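Every set of good manners I own was learned at a tea party where there was no tea. I maintain that the toy saucer is the most serious object in a household, and Ursina Gisler, who has nearly 200 pieces of grown-up china and uses four, disagrees.
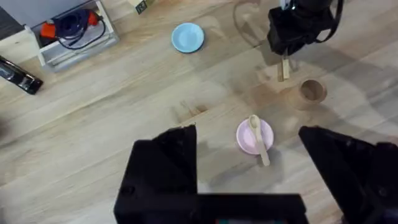
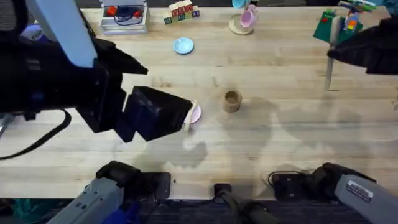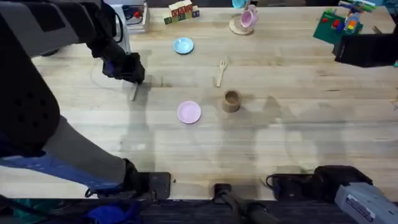 Her case is that small dishes end up underfoot by Sunday. Fine. So does her mail. A child setting places will fuss over a spoon for ten minutes – I have hosted adults who wouldn't give it one. Keep the dishes out, I say, and put the good china in the attic.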